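Trikby デモ音源カタログ README

インディーレーベル Waten に届いたデモ音源のうち、公開の許諾が取れたものだけを集めたメタデータ集です。音源そのものは入っていません。曲名、尺、テンポ、調、そして応募者が自分で書いたジャンル欄が入っています。このジャンル欄がいちばん読みごたえがあり、いちばん集計に向きません。

収録内容

曲数は1,035。届いた総数は1,768で、差の大半は許諾の返事がなかったもの、残りは同じ曲の「最終版」「最終版2」「本当の最終版」です。重複は原則として最後に届いたものを採りましたが、「本当の最終版」より後に「最終版」が届いた例もあり、その場合も到着順に従っています。作者の気持ちまでは推定していません。

ファイル構成

tracks.csv 曲ごとの基本情報
genres_raw.csv 応募者が書いたままのジャンル
genres_map.csv 当方で整理した58分類への対応表
notes.csv 応募フォームの自由記述欄(許諾分のみ)

文字コードは UTF-8、改行は LF です。notes.csv には歌詞を全部貼ってきた方がいるので、表計算ソフトで開くと一行だけ異様に背が高くなります。仕様です。

各列について

duration は秒。無音部分も含みます。Hamavdale というユニットの曲は終わりに長い無音があり、その後に咳払いが入っていますが、本人たちに確認したところ作品の一部だそうなので、咳払いまでが尺です。

bpm は自動推定のあと、耳で確認しました。倍と半分の取り違えはだいたい直したつもりです。バラードなのに bpm が170を超えていたら、たぶん直し忘れです。

key は長調と短調のみ。転調する曲は冒頭の調を書きました。最後のサビで半音上がる曲がやたらに多く、専用の列を作ろうかと一度は考えましたが、ほぼ全行が「はい」になりそうなのでやめました。
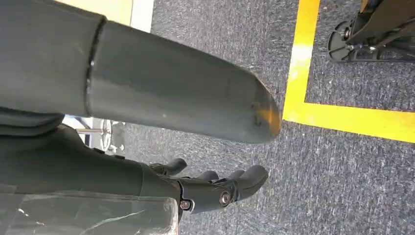

ジャンル分類の方針

応募者の申告を尊重しつつ、58分類に寄せています。「ポップス」「ポップ」「J-POP」「ぽっぷす」は同じ箱に入れました。「ジャンルにとらわれない音楽」は独立した分類にしてあります。件数が多く、互いによく似ているためです。

Hầu のように声調記号つきの名義は、記号を残したまま収録しています。検索で見つからないときは、名義ではなく入力のほうを疑ってください。

既知の問題

・notes.csv の自由記述は500字で切れています。フォームの上限がそうなっていたせいで、熱のこもった人ほど文の途中で終わります。
・10月に届いた分は、受付日時が時差のぶんずれています。直す予定はありますが、予定だけは前からあります。
・インストゥルメンタルの判定が甘く、掛け声だけの曲は「歌あり」になっています。「ヘイ」は歌か、という議論が片付いていません。

利用条件

研究、記事、趣味の集計、いずれも自由です。出典として Trikby の名前を書いてください。個々の応募者に「データで見ましたが」と連絡するのはご遠慮ください。音源を聴きたい方は、公開しているアーティストについては各自の配信ページへどうぞ。

更新

7月1日(水) genres_map.csv を修正。「シューゲイザー」の表記ゆれを統合しました。
それ以前の履歴は changelog.txt にあります。誤りの報告は行番号を添えて送ってください。「何かが違う気がする」だけの報告は、気持ちはわかりますが対応できません。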